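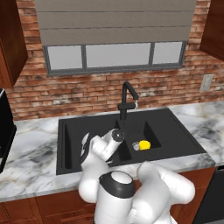
Kitchen sink, sponge in the right basin

Zesbridge Chapel: Building Walk-Through Before Easter Week
Done Sunday after the second service. Comments typed up same night, sorry for the shorthand.

OK = fine. FIX = needs doing before Good Friday. WATCH = look again next time.

SANCTUARY

1. Aisles and exits clear: FIX
Extra chairs stacked by the north door again. Door opens maybe halfway. Move them to the hall, not the vestibule.

2. Exit signs lit: OK
All lit. The one over the choir door flickers when the organ blower kicks in. Old wiring I think.

3. Pew bolts: FIX
Row 10, left side, rocks when you stand up. Row 17 has a kneeler with a screw sticking out, caught my pant leg on it. Tape over it for now.

4. Candle stands: WATCH
Stable on the flat. Not stable on the chancel carpet where the edge is curling. Vigil service will have people walking past in the dark with lit tapers, so glue that edge down or pull the stands back two feet.

5. Drip guards for hand candles: OK
Full box in the sacristy, bottom shelf. Some from last year are scorched, toss those.

6. Cross for the Good Friday procession: FIX
Base wobbles. Two of the wedges are missing. Whoever carries it needs a clear path up the center, and the step needs white tape. Same thing I wrote last year.

7. Fire extinguishers: FIX
Pulpit side, gauge in the green, tag good. Back wall, tag is out of date. Kuusk does our tags, their number is on the old one. Unit no. 979 if they ask.

BALCONY

8. Railing: OK
Solid. Leaned on it hard.

9. Stair light: FIX
Bulb out at the turn. Long ladder is still on loan to Mornville, need it back.

10. Occupancy card: WATCH
Says 47. Easter morning we go over that every year. Ushers please stop people at the bottom of the stairs and send them to the hall, the sound carries fine in there.

KITCHEN

11. Under-sink cabinet: FIX
Drain cleaner in there next to the paper cups. Seperate them. Cleaner goes up high, childrens breakfast is in this room.

12. Outlets near water: OK
Tested, tripped, reset.

13. Stove shutoff: OK
Handle is stiff but turns.

14. Coffee urn cord: FIX
The big Nuketti urn has a nick in the cord near the plug. Don't use it for the sunrise breakfast. Borrow one or run the two small ones.

15. First aid kit: FIX
No burn cream, hardly any bandages. Somebody has been putting rubber bands in it.

NURSERY

16. Outlet covers: FIX
One missing behind the rocking chair.

17. Check-in sheet and pens: OK

18. Gate latch: WATCH
Holds if you lift and push. A new helper won't know that. Put a note on it.

OUTSIDE

19. Front steps: OK
Mortar patch from the fall is holding.

20. Ramp: FIX
Moss on the shady side. Scrub it this week, lillies get delivered by the ramp and the cart is heavy.

21. Sunrise service spot: WATCH
Grass is soft past the oak. Keep the folding chairs on the gravel. It'll be dark at 5:45 so bring lanterns, battery ones only, no flames out there if it's windy.

22. Parking lot lights: FIX
Timer still on winter hours. Shuts off before the Thursday service lets out.

Left to do: didn't get to the boiler room, key wasn't on the hook. Also the bell rope. If you fix something write it on the copy taped inside the office door and put your initials next to it.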